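Radomberg's Other Rock Scene Gets Its Book

Radomberg, a town better known for gravel and for a bus station with two clocks that disagree, had a rock scene once. It lasted long enough to produce four bands, one record label and a great many arguments over who owned the bass amp. Now it has a book as well.

Loud Enough for Radomberg comes out in August from Prodden, a small press whose previous titles lean heavily toward local railways. The new one follows the groups that played the back room of the Bromar, a bowling alley that agreed to host live music on the condition that it stop whenever the league was playing. The league played a lot. Several songs from the period are very short.

At the center of the story is Wako, the only one of the bands to make a full album. It was recorded over a single weekend and pressed in a run so small that the book can account for most of the copies, including 20 that went to the drummer's aunt. She gave them out at Christmas. Collectors have been polite to her family ever since.

The other three bands come off less well, though they get the better chapters. One changed its name so often that it was booked to open for itself. Another broke up on stage, made up during the encore, and broke up again in the parking lot over gas money. The third is remembered mainly for its posters, which were excellent, and which the book reprints in color.

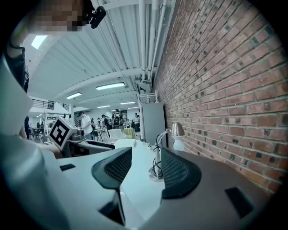
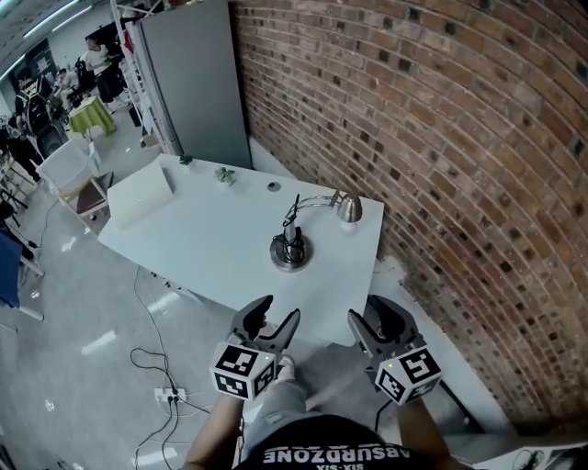

Top: a person leaning in, with one arm reaching forward. Bottom: a desk lamp and a closed laptop on a white table beside a curved brick wall.

Readers hoping for scandal may have to make do with chapter 3, a patient account of the label's bookkeeping. Prodden calls it "the heart of the book." It does explain why the label folded, and why a band that sold out the Bromar for 2 nights running came away with a voucher for shoe rental.

The press has also put together a companion CD with 4 songs by Wako, cleaned up from a cassette after the master tape could not be found. A faint rumble can be heard under the second track. Fans have long taken it for an early experiment in ambient sound. The liner notes identify it as lane six.

A launch evening is planned at the Bromar, which still has its back room and still has its league. Doors open at seven. Surviving members of all the bands have been invited to play, and most have said yes, pending agreement on the running order and the return of the amp.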